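Ticket 489 — BMI field blank on growth export, Drumanholm clinic
Product: Gromico Health Survey module
Status: Open, waiting on vendor
Opened: Mon 4 July

Hi again, me with the weight data. Logging this separately from the login ticket so it doesn't get buried like last time.

Quick version: when I export the kids' height and weight records to a spreadsheet, the BMI percentile column comes out blank for a chunk of the children. On screen it's fine! I can open a child's record, see the percentile and the little coloured band, everything looks lovely, and then the export gives me an empty cell. Around 40 records are affected out of the whole Drumanholm list. The Kashyap Street list exports perfectly.

What I've tried so far:

Logged out and in again, different browser, cleared the cache. Same blanks in the same rows.

Exported as CSV instead of the spreadsheet format. Same again, except now the dates are in American order as well (please don't fix that here, I know it has its own ticket).

Re-saved one of the bad records without changing anything. Still blank. Re-typed the height from scratch, saved, exported — and it filled in! So I did a second one and that worked too. I stopped there, as I don't fancy retyping the lot and I figured you'd want some broken ones left to look at.

Then I started comparing. Every blank one I've opened was measured in April, when we were still on the old Drellholm stadiometer and typing heights in by hand with the decimal. I've got a feeling some went in as metres (1.12) and some as centimetres (112), and the screen is clever enough to cope with both but the export isn't. That's a guess, mind you. I'm a health promotion officer, not a programmer.

Update, after lunch: tested the guess on the training site. Made a dummy child aged 7, entered the height in metres, exported, blank. Changed it to centimetres, exported, percentile shows up. So I'm fairly confident now, and a bit pleased with myself.

What I need, if it's possible:

Could somebody convert the metre heights at your end, and leave the original measurement date alone? If the date changes then the age at measurement changes and the percentile is wrong, which matters a fair bit for the kids sitting right near the overweight cut-off. Also, a warning when a height looks like metres would save us all a headache.

The regional summary is waiting on this. I can send it with the Drumanholm column missing but I'd rather not, it makes the whole centre look as though nobody got weighed.

Files attached: export_blank.csv, export_training.csv, and two pictures.
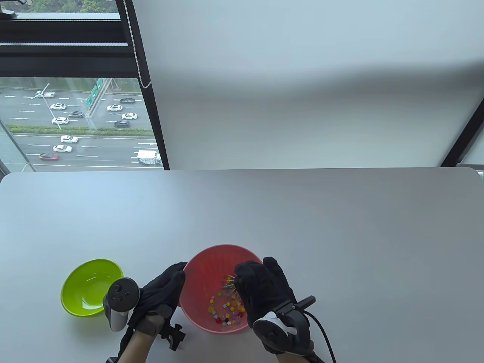
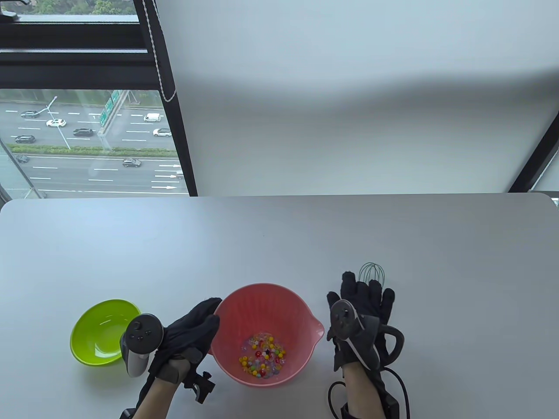
Green bowl and pink bowl, both pictures.

Reply from Gromico Support:
Thanks for the detailed notes, they've saved us a fair bit of digging. We can reproduce the blank percentile on our side. The screen converts any height under 3 to centimetres before working out the BMI, and the export skips that step. We'll run the conversion on your Drumanholm records overnight with the measurement dates locked. Please don't retype any more heights before then, and send us the record numbers for the 2 you've already changed so we can check their dates.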